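Search this repository

# Praltness Layout Register

The Praltness Layout Register is a catalogue of model railway layouts exhibited at public shows. It is maintained by the Skiredano Model Engineering Society and was last revised on March 30, 2023.

## Contents

The register holds 1281 entries, of which 1062 give a scale and track gauge. Each entry occupies one row in layouts.csv. The prototype period is recorded where the builder supplied it - the earliest is 1896, for the Prestmont Harbour branch.

## Fields

- layout_name: title as printed in the show guide
- scale: N, OO, O or other
- length_ft: longest side, excluding the fiddle yard
- operators: number required on an exhibition day

## Known gaps

Entries from the Rutherford show lack operator numbers. Around 12 layouts appear under two names following a change of owner.

## Submitting a layout

1. Complete the entry form in the forms folder.
2. Staple any paper track plan to the form and leave it at the society desk.

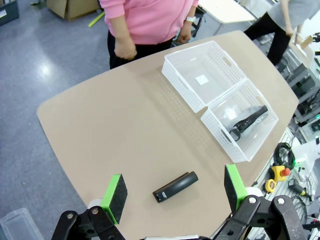

3. Await confirmation from the registrar, Valentyna Hnatiuk.

## Maintenance

Corrections are reviewed each November by Ebbe Rustad.

3 comments | 8 shares

Contact | © Skiredano Model Engineering Society | Back to top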